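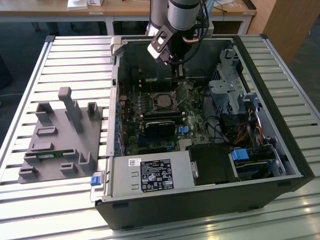

What Happens to Old Computers in Nekville?
Term project report, Feb 11, 2024

I picked this topic in January after my closet shelf gave up under the weight of two dead laptops and a printer. I wanted to know where people's old electronics go, and my town seemed like a good size to find out in (it has exactly one drop-off site, the Bader yard out past the grain elevator).

How I did it
I made a one-page survey and left copies at the library and at Melnyk Hardware, which let me tape a shoebox to the counter. I got 75 back that I could read. I also spent 4 afternoons at the Bader yard asking people what they'd brought and how long they'd had it at home.

What people told me
Most of them are sitting on stuff! Old phones in kitchen drawers, mostly, and desktop towers in the basement. The top reason was worry about what's still on the hard drive. I figured it would be the drive out to the yard, so my hypothesis was wrong — my teacher says that's fine as long as I say so.

A lot of people also had no idea the yard takes computers for free. The town website does mention it, but on the same page as leaf pickup, and I only found it on my third try.

The parts side
A desktop is pretty easy to take apart compared to a phone. Memory comes out with a couple of clips, and the metal case can go in with regular scrap. Phones are glued shut and I cracked mine trying. One guy at the yard was dropping off a tower he bought in 2000 and had used for taxes until last spring.

Problems
My question 5 was badly worded ("Do you recycle or throw away electronics?") and people just circled the whole thing. I left it out of the charts. I also ran out of surveys at Melnyk and didn't notice for a few days.

If I did it again I'd ask renters and homeowners separately — basements matter a lot more than I expected.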